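Monness Institute for Workplace Automation
Thread: Can machines take on shop-floor chores yet?

1/ The Institute has published its September briefing on automated bench work. This thread summarizes the section on desktop computer assembly, prepared by Renu Chauhan and Jericho Macapagal.

2/ The work in question is familiar to any repair shop. A tower lies open on its side, and the processor, the memory and the hard drive have to go in at the right place and the right angle.
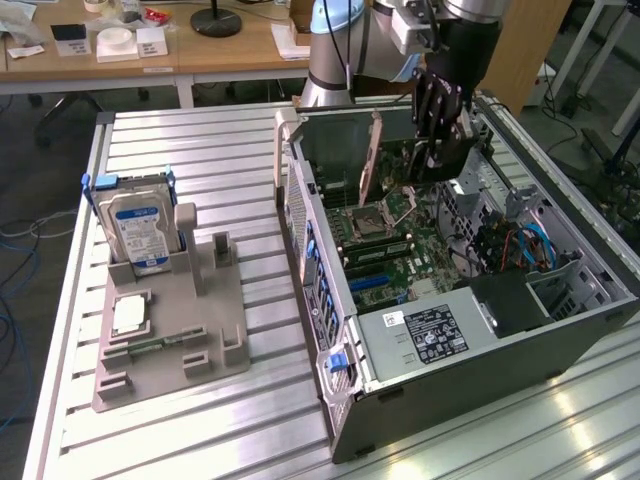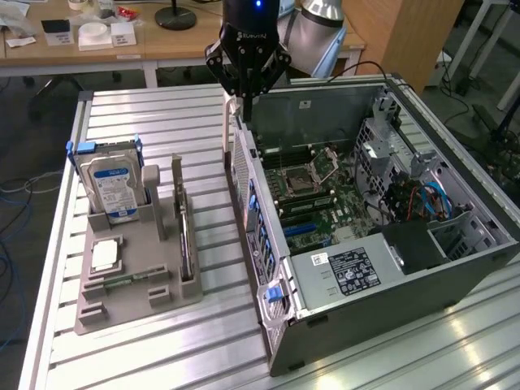
3/ Parts presentation
In both pictures the hard drive stands upright in a fixture, the processor sits in a square pocket and a memory module lies in a long channel. A person could pick the same parts out of a box. Preparing the fixture remains human work and should be included in any estimate of labor saved.

4/ Reach
A tower case is a crowded place. Drive cages, cables and installed cards limit how a gripper may approach the board. The briefing recommends that shops map these limits for each case model before requesting a quote.

5/ Force
Memory requires a firm push. A processor requires almost none. Moving between the two within one job is routine for a technician and is still a demanding requirement for a machine. Buyers should ask vendors to demonstrate both in the same run.

6/ Cables
Loose wiring bends differently every time it is handled. Our reviewers advise shops to keep cable routing with staff for the present.

7/ Household chores
Members often ask whether progress at the bench will carry over to the home. Laundry, dishes and tidying offer no fixtures and few repeated positions. The Institute does not regard bench results as evidence of readiness for domestic use.

8/ Our position
Single, well-prepared steps are suitable for trial today. Complete builds without supervision are not. We advise a trial of 100 consecutive attempts per step, with every human intervention recorded.

9/ The briefing runs to 29 pages and is available to members under reference 3132. Shahzad Ansari will take questions at the Cabrera office at 4 p.m. on the day of the members' meeting. Written questions may be sent in advance through the member services desk.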